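Prondeck adds laundry work to its two-arm training set

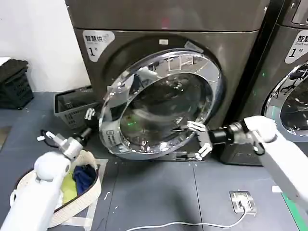
One of the dryer stations at the Staston site, with the right gripper at the rim of the open door.

Prondeck has started gathering laundry examples for the learning system that drives its two-arm robots. The work is being done at the company's Staston site and covers a single family of tasks: opening a front-loading dryer, moving clothes between basket and drum, and closing the door again.

Each example is one full run of a task, guided by a trained operator. The system stores the view from the head camera together with joint positions and gripper commands, and a short written instruction is attached to every run. Runs in which a garment is dropped are kept if the operator picks it up and carries on. Runs stopped by a cable snag or a lost camera signal are thrown out.

Prondeck said 123 runs were recorded in the first session, and that 93 of them passed review. Most of the rejected runs failed on the door. A round door on a side hinge has to be pulled along an arc, and an operator who pulls in a straight line loads the wrist until the arm stops itself. The glass is a second problem - it reflects the arms and the ceiling lights, and an earlier version of the software sometimes took the reflected gripper for the real one.

The dryers stand side by side and look alike. According to the company, the written instruction names the machine to be used, so that the model has to tell them apart by position. White tape on the floor marks a place for the clothes basket. Operators shift the basket slightly inside the outline between runs and change the mix of garments every 3 runs.

The recording software comes from Pavlow, which also supplied the review tool. A reviewer marks the start and end of each step, such as first contact with the rim or release of a garment, and flags long pauses for trimming. Files are then resampled to a common rate before training.

A first model trained only on the door-opening step is due for bench tests in January. Folding is outside the current plan. Prondeck intends to repeat the collection at 2 more sites with other dryer models, including at least one with a square door, and will hold back all runs from one of those sites for testing.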